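Section 2: Your First Room Run

Welcome to the fun part! By now you have the Flutbridge simulator installed and your club login works. This section takes your team from an empty project to a saved practice run in the Dorkmont room, the same one we use for the October student challenge.

Before you start

You need two people: a driver and a logger. Swap jobs after every run, so everybody gets a turn at the controls.

1. Open Flutbridge and choose New Project. Name it after your team (ours is Bindis).
2. From the room list, pick Dorkmont.
3. Leave the random seed at 1008. Every team practices on this seed, and it makes comparing runs so much easier.
4. Press Load and wait for the status light to turn green.
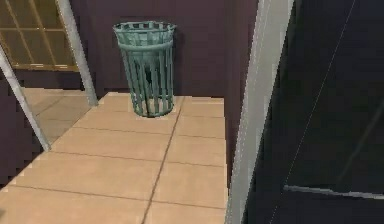

5. Set the step limit to 700. A run that reaches the limit stops by itself and still gets saved, so don't panic if your driver runs long!

Note: If loading stalls, close any other simulator windows first. School laptops really struggle with two at once.

Looking around

6. Switch to Look mode with the L key and turn slowly until you know the room.
7. Have the logger write down two landmarks and one target.
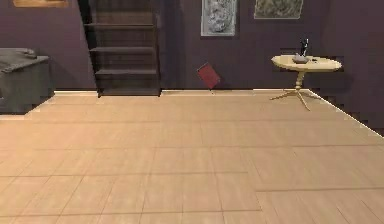

Good landmarks are big and stay put during a run. Pick ones your driver can name fast, without stopping to think. The tall brown bookshelf against the back wall is a great choice, and the little round table on the right makes a handy partner for it. The red book shows up brilliantly against the purple wall, so try it as your first target.

Moving the arm

8. Press M for Move mode and set the speed to 2. You can go up to 8 later, once your driver has a feel for the joints.
9. Move one joint at a time and call out each move to your logger.

Caution: Save before changing the speed. A change in mid-run clears the log.

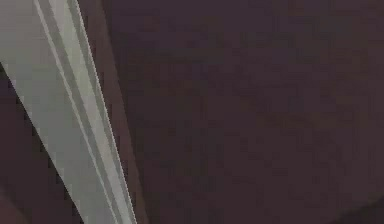 10. Press Home to bring the arm back to its starting pose.
11. Choose Save Run and add your initials to the file name.
12. Upload the file to the Warraich folder on the club drive. Hiwot Hailu goes through new runs before each meeting and loves seeing first attempts, wobbles and all!

Section 3 covers grasping.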